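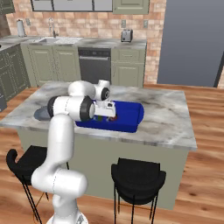
Visit report, Jasama demonstration center, 23/12/2024
Prepared by Beatrice Nyanda, equipment planning

Purpose: to decide whether simulation seats belong in next year's budget or can wait until the arm itself is ordered. The host was Dratel, which resells the software and quotes separately for integration.

The morning covered pick tasks on a kitchen island, with small items in a tray. Dratel uses a white arm with a parallel gripper as its standard model. Reach was the useful part for us. The arm has to get over the near edge of the counter and still bring the wrist down vertically, and our own bench is deeper than the one modeled. Base position should be fixed before the pedestal is priced.

Costs as quoted:
Licenses are sold per seat, minimum 2, renewed every July. A workstation is extra. Benmoussa can supply one to the same specification, delivery 22 working days. Training is 2 days on site – travel not included.

Open points. Dratel could not say whether a scene built under one license can be opened after that license lapses. Gripper fingers are listed as consumables, but no replacement interval was given. The Prindanus controller is supported in the current release only.

Recommendation: budget the seats now, hold the arm order until the bench has been modeled at its true depth. Written quote requested from Dratel.

Jasama Planning Office | Contact | Back to top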